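Do I need a solicitor for small claims over a deposit?

Asked by Filipa Correia

Hiya, hoping someone's been through this. I moved out of my flat in Clurnton in January and the letting agents, Staltell, are keeping £102 of my deposit for "cleaning". I cleaned that place top to bottom! I've emailed them 3 times and had one reply, which just quoted the tenancy agreement back at me. Can I take them to small claims on my own, or will I look daft without a solicitor?

2 answers

Matilde Esteves
You can definitely do it yourself, I did (different agents, same old story). Before you pay any court fee, write them a proper letter headed "letter before claim", say what you want back and why, and give them 14 days to answer.
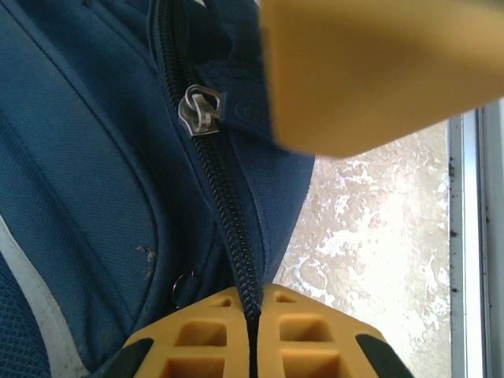
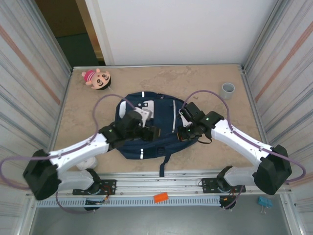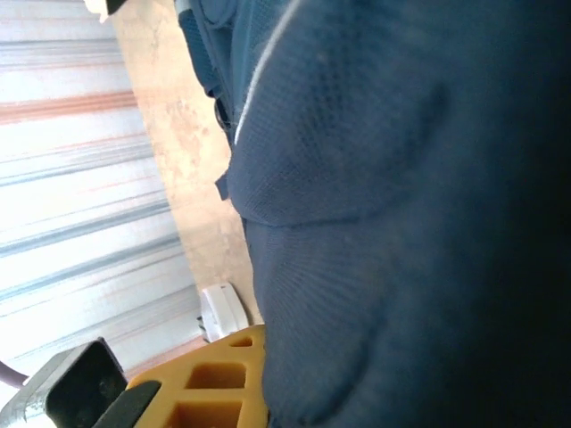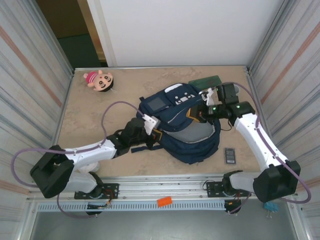 Keep a copy and get proof of postage. Also check whether your deposit was in a protection scheme, as they'll usually sort out a dispute for free and you might never see a judge. Mine went to a hearing and it was just a small room with a table, much less scary than I'd imagined. Take your check-in inventory if you've got one!

Monis
depends who your landlord is, sometimes you have to claim against them and not the agent. look at the name on your contract. I used Azevedo for mine and wouldn't bother again, the fee was more than I got back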